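One bowl to rule the kitchen? I asked a potter to convince me

I own five mixing bowls, none of which I like, and I have never believed that buying a sixth would fix anything. So when a reader wrote in to say I should talk to the potter behind the big blue-gray bowls at Stolham, the small shop that sells them alongside linens and knives, I said yes mostly to argue.

She asked me not to use her name. "I sell bowls, I don't sell myself," she said, and poured us both coffee. Fair enough. I started with the price, which is $100.

"People choke on it," she said. "Then they tell me what they spent on their phone case."

I said a phone case was a poor comparison and that a steel bowl from the restaurant supply place costs me nine dollars and bounces when I drop it. She agreed that it bounces. She also said it skates across the counter the moment you lean into a stiff dough, and that I had probably been putting a damp towel under mine for years. I have. I didn't tell her so until later.

Her case for clay is weight. The bowl stands on a narrow foot, and I would have guessed that a wider one would be steadier. She didn't entirely disagree. "A wide foot is steadier sitting still. I like to tip a bowl toward me when I whisk, and you can't tip a wide one without a fight." I tried it with her bowl at the sink and it did tip nicely. Whether that's worth ninety-one dollars more, I leave to you.

Then the ridges. They run all the way around the outside, faint enough that you feel them before you notice them, and the shop card says they are for grip. I asked if that was true.

She laughed. "The card says that. I didn't write the card." The ridges come from her fingers at the wheel, and she stopped smoothing them away because she got tired of doing it. "Do they help with wet hands? A little. I wouldn't put it on a card."

I liked her a good deal more after that.

We went on to chips, which is my real objection. Every ceramic bowl I've had has lost a piece of its rim to the faucet. She fires hers hard and leaves the rim thick, and she claims that of the first 56 she sold, two came back damaged. I asked how many were damaged and simply didn't come back. "No idea," she said. "I'd like to say none. People are embarrassed when they break things." She replaces a bowl once, free, if you bring her the pieces.

I pressed her on the shape too. It is a tall bowl – taller than I'd choose for tossing salad – and I said I thought a fork would get lost in it. She told me to use a fork anyway. She beats eggs in hers with a plain dinner fork and says the height is there so the eggs stay off your shirt. For salad, she admitted, she uses a platter. So the one bowl for everything, which is how Stolham advertises it, is not how its own maker cooks.

"I never said everything," she said. "I said most mornings."

She has made bowls for 20 years and mugs for longer, and she'd rather be making mugs. The bowls take up too much of the kiln. She plans to stop taking orders for them in December and see whether anyone complains.

I asked whether she thought I should buy one. She looked at my notebook and said I seemed like someone who would keep it on top of the fridge. I went home and made pancakes in the steel one, with the towel under it. It slid a bit anyway. I haven't ordered hers, and I've looked at the page twice.
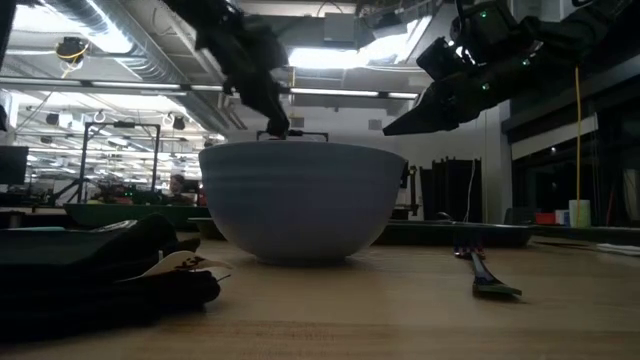 The large mixing bowl in pale blue-gray, with a fork beside it on the table.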